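OK I need to talk about the Drurnitz women because I have not slept properly since the semifinal and I regret nothing

Quick catch-up if you don't follow the league (please start!). Drurnitz finished fourth. They had the worst road record of any playoff team. They lost their starting point guard in February. And now they're in the final against Tadamen, who have been the best team in the country since opening night

The semi against Dalisay went to overtime in game five. Down six with under two minutes left in regulation, and Rowena Quiambao just decided she was going to the rim every single time. Layup, layup plus the foul, then that floater over two people. I was yelling so loud my neighbor texted me

Quiambao's season so far: 627 points, 285 rebounds. She is a GUARD. She's five foot eight on a generous day and she goes in there with the centers and comes out with the ball

What I love is how she gets them. Watch her when somebody else's shot goes up. She's already moving to the weak side before it hits the rim, and she gets her hip into whoever's there first. My old high school coach used to scream at us to do that and we never did

Also she had 9 assists in game five and I swear half of them were to Drurnitz's bench players. The bench scored 56 in the series and most of that came in the last two games. Playing deeper into the rotation was a great call and I will admit I hated it at first 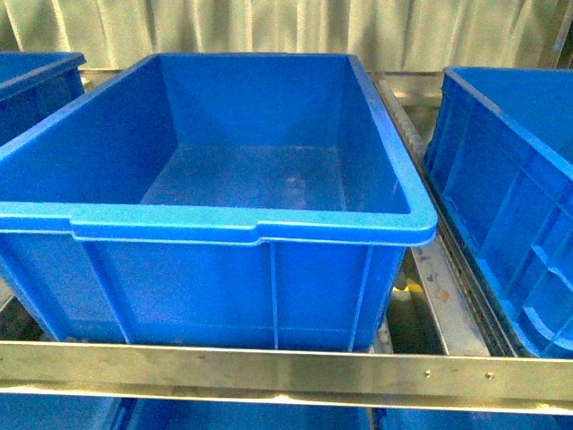 Photo: Flestska Sports Desk

Now the matchup. Tadamen run everything through the high post and they're so patient with it. If you help off the corner, it's a three. If you stay home, it's a backdoor cut. I rewatched their last two games and they got the same cut four times out of the same set

So how does Drurnitz guard it? I think you switch one through four and live with it. They tried dropping the big in the regular season and got torched, lost both games by double digits

The other thing is pace. Tadamen want a walk-it-up game in the eighties possession-wise... sorry, SEVENTIES, I can't type. Drurnitz have to run off misses, and even off makes when they can. Tired legs are a worry after five games though, Tadamen swept theirs and have been resting

Somebody asked about Quiambao's three-point shooting. Yeah, it's streaky! But she's up to 354 career threes with the club now and the ones she's hitting lately are off the catch with her feet set. The pull-up from deep early in the clock is the one that makes me put a pillow over my face

Free throws could decide this too. Drurnitz left nine points at the line in game three against Dalisay, and that was the game they lost by four. Please, I'm begging, bend your knees

My prediction - Tadamen take game one at home, Drurnitz steal game two, and then it gets loud. Drurnitz in five. My brother has Tadamen in four and he is making me bet dinner on it

Tip is at 7:30 for game one. I'll be posting through the whole thing so mute me now if you need to

Oh and the backup center is practicing again!! Limited minutes probably but she set the best screens on the team before she got hurt. OK going to rewatch overtime one more time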